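Handing dish sorting to the arm – a short guide for canteen crews
Graltis kitchen notes, updated 30 August 2026

For crews on the Eltach setup. Read it before your first shift with the arm, it takes 3 minutes.

1. Lay out the table
Green cloth down flat. Bowls with room between them, cups anywhere the fingers can get at. Upside down is fine for some pieces, we want the mix. Then start the run and hands off.

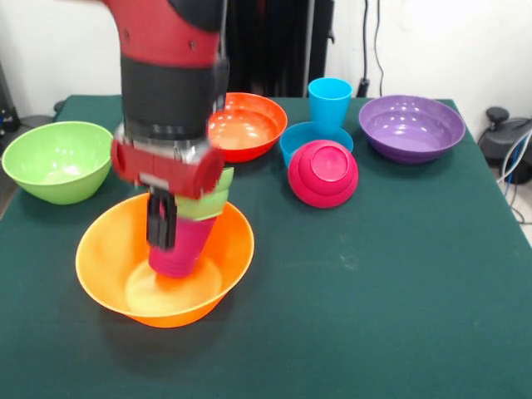 2. Know your new job
No more standing at the rack for a whole shift. You set up, watch, and step in. Two people per shift still, same hours – ask your lead if the rota says otherwise. Pavlović site swaps roles at half time, which saves backs and boredom. Try it.

3. When to step in
Stop button first, allways. Then move the dish.
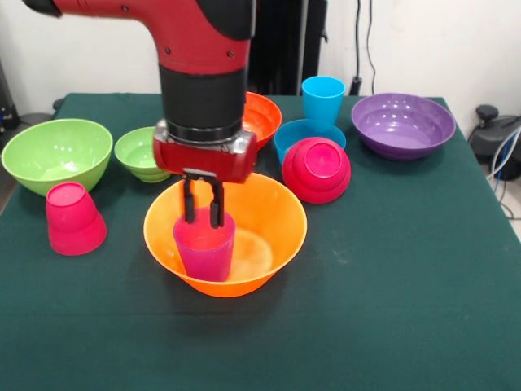
Pay has not changed with the new role, and the watching counts as full work. Write down what you see, even the dull stuff. Cup held by the rim, standing in the orange bowl – note the colors of both, so magenta in orange, and the time. One line is plenty. Stuck run, log code 1808 and call the lead.

4. End of shift
Log sheet to the Cultden folder. Wipe teh cloth. Complaints go on the same sheet, we do read them.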